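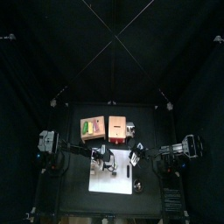
Chapter 8
Planning and Budgeting for a Two-Arm Work Cell

A purchase request for a robot work cell usually fails at the second review. The first review asks whether the arms can do the job, and the vendor's data sheet answers most of that. The second asks what the whole station will cost to own, and many requests have no answer. The arms are the largest single line, but they do not work alone. A bench cell with two arms facing each other across a table also needs a frame, brackets to hold the frame to the table, a lining for the walls if the lighting is to be controlled, a gripper for each arm, and a set of work pieces such as blocks, boxes, and printed tags. Each of these has a price, a lead time, and a service life, and each belongs in the request.

8.1 Scope of the Chapter

This chapter covers the period from the first statement of need to the signed acceptance sheet. It does not cover programming. Readers who have not yet chosen between one arm and two should return to the worksheet at the end of Chapter 7, as the costs below assume that the choice has been made.

The running case is Feltbridge, a contract assembly shop that planned a bench cell for small-part handling. The plan was drawn up by Tanvir Gunawardena in the engineering office and reviewed by Remo Reisinger in purchasing. Their first draft listed 2 arms, 2 grippers, and a controller. Reisinger returned it with 28 open questions, most of them concerning items that did not appear in the draft at all.

8.2 Direct and Supporting Equipment

Direct equipment touches the work or moves something that does. Arms, grippers, and cables fall in this group. Supporting equipment holds, lights, shields, or locates the work. Tables, frames, curtains, trays, and fixtures fall in this group.

The distinction matters for two reasons. Direct equipment is normally bought from one supplier under one warranty, while supporting equipment comes from several suppliers or is made in the shop. Supporting equipment is also changed more often. In the Feltbridge case the table and frame were ordered from Holtus, and the trays were cut in-house from stock already on the shelf. Shop time for the trays was not charged to the project until the April review, when it was entered as a separate line.

A gripper should be budgeted as a wear item. Fingers, pads, and connectors are replaced on a schedule set by the number of cycles, and spares should be on hand before the cell is started. Feltbridge set aside $975 for gripper spares in the first year.

8.3 Floor Space and Reach

The footprint on the quotation is the footprint of the table. The footprint in the plan must include the space needed to open the enclosure, reach the rear corners, and remove an arm from its base. Mark this area on the floor before the order is placed. Where two arms share a table, the area that both can reach is smaller than the table itself, and parts that must be handed from one arm to the other have to be placed inside it.

Key terms: direct equipment, supporting equipment, wear item, shared reach, acceptance sheet

Filed under: Textbooks > Manufacturing > Equipment Planning
Print this page | E-mail this page
Copyright Kalogeropoulos Technical Editions. Contact us. Back to top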